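Guide de mise en route Trerik – Poste de rangement à deux bras
Section 4. Partager l'établi avec le robot

Vous avez terminé l'installation mécanique et le réglage des bras (sections 2 et 3) et vous voilà devant un poste qui fonctionne. Reste la partie la plus longue, celle que les guides passent volontiers en trois lignes : apprendre à travailler avec lui. Prenez votre temps. À l'atelier Ionescu, où cette section a été rédigée en grande partie avec l'équipe du matin, il a fallu attendre le mois de juin pour que chacun trouve ses marques, et le poste n'en a pas souffert.

4.1 Avant la première prise de poste

1. Réunissez toutes les personnes qui se servent de l'établi, y compris celles qui n'y passent que pour emprunter une pince. Comptez une bonne demi-heure, café compris.
2. Expliquez ce que le robot fait : il prend les outils laissés sur le plateau et les remet au panneau perforé. Expliquez aussi ce qu'il ne fait pas. Il ne trie pas les outils usés, il ne juge pas si une lame coupe encore, et il ne cherche rien dans les tiroirs.
3. Désignez un référent par équipe. Chez Ionescu, c'est Cleiton Siqueira le matin et Todor Kolev l'après-midi. Le référent garde la clé du boîtier Diltik et reste le seul à modifier les emplacements enregistrés.
4. Affichez à hauteur des yeux le nom du référent et la marche à suivre pour l'arrêt.

Note – Nous vous conseillons de laisser les gens poser leurs questions sur l'emploi dès cette première réunion, même si elles ne figurent pas à l'ordre du jour. Elles viendront de toute façon, et il vaut mieux y répondre autour d'une table que dans un couloir.

4.2 Enregistrer les emplacements

1. Placez chaque outil au panneau, à l'endroit où votre équipe a l'habitude de le trouver. Ne réorganisez pas tout pour faire plaisir à la machine ! Si les rubans adhésifs ont toujours été à droite, laissez-les à droite.
2. Sur le boîtier, ouvrez le menu Emplacements, puis choisissez Apprendre.
3. Validez les crochets un par un. La mémoire en accepte 567, ce qui vous laisse de quoi voir venir.
4. Retirez deux ou trois outils, posez-les sur le plateau, bien espacés, et lancez un cycle d'essai en vitesse lente.
5. Restez hors de la zone de travail pendant tout l'essai, la main près du bouton d'arrêt.

Attention – Ne tendez jamais la main vers un outil déjà saisi, même s'il vous semble mal pris. Appuyez sur Pause, attendez l'arrêt complet des deux bras, puis intervenez.

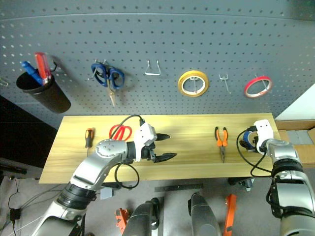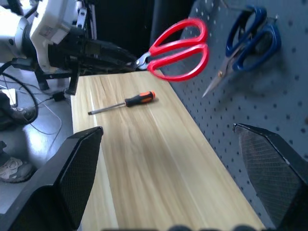
Ciseaux rouges et tournevis orange et noir, panneau perforé et plateau de bois.

Le changement le plus sensible, pour les équipes, concerne la fin de poste. Auparavant, celui qui partait rangeait pour celui qui arrivait, et ce petit moment servait aussi à se passer les nouvelles : une vis foirée sur telle commande, un client pressé, une réparation à reprendre. Avec le rangement automatique, on peut laisser sur le bois un tournevis ou une paire de ciseaux à poignées rouges et s'en aller sans un mot, et c'est bien ce qui s'est produit chez Ionescu les premières semaines. Todor Kolev trouvait un panneau à jour et ne savait rien de la matinée. Nous recommandons donc de maintenir un passage de consignes de 10 minutes, à heure fixe, pendant que le cycle tourne – c'est du temps de travail, il se planifie et il se paie comme tel.

4.3 Organiser le passage de consignes

1. Débarrassez le plateau de tout ce qui n'est pas un outil enregistré : copeaux, tasses, bons de commande, téléphone.
2. Laissez les outils à plat, sans les empiler. Fermez les lames.
3. Annoncez à voix haute que vous lancez le cycle, puis appuyez sur Départ.
4. Rejoignez votre collègue au pupitre, en dehors du marquage au sol, et faites le point ensemble.
5. Une fois les bras au repos, jetez tous les deux un coup d'œil au panneau. Un outil manquant se signale tout de suite, sur le cahier, sans chercher de coupable.

Note – Le cahier papier a été conservé à la demande des équipes. Le boîtier Diltik tient son propre journal, mais on n'y écrit pas « la pince grince, voir avec le magasin ».

4.4 Ce qui reste entre vos mains

L'affûtage, le graissage et le remplacement des outils ne changent pas. Prévoyez en plus un entretien du poste tous les 2000 cycles, soit environ 10 semaines à un rythme d'atelier ordinaire :

1. Coupez l'alimentation au boîtier et retirez la clé.
2. Essuyez les doigts des pinces avec un chiffon sec et propre. N'employez pas de solvant.
3. Vérifiez que les câbles suivent les bras sans tirer ni frotter.
4. Contrôlez à la main la tenue des crochets et resserrez ceux qui bougent.
5. Remettez sous tension et refaites un cycle d'essai en vitesse lente.

Attention – Si un crochet a été déplacé, même d'un seul trou, reprenez l'enregistrement de cet emplacement au point 4.2 avant de relancer le poste.

Cleiton Siqueira nous a fait ajouter une dernière consigne, à laquelle il tient beaucoup : toute personne a le droit de ranger elle-même son outil. Le robot constatera que la place est prise et passera au suivant. Certains aiment finir leur journée de cette façon, et le poste s'en accommode très bien.

Pour les messages d'erreur du boîtier, voir la section 5. Les pièces d'usure se commandent auprès de Greltau, en rappelant le numéro de série inscrit sous le pupitre.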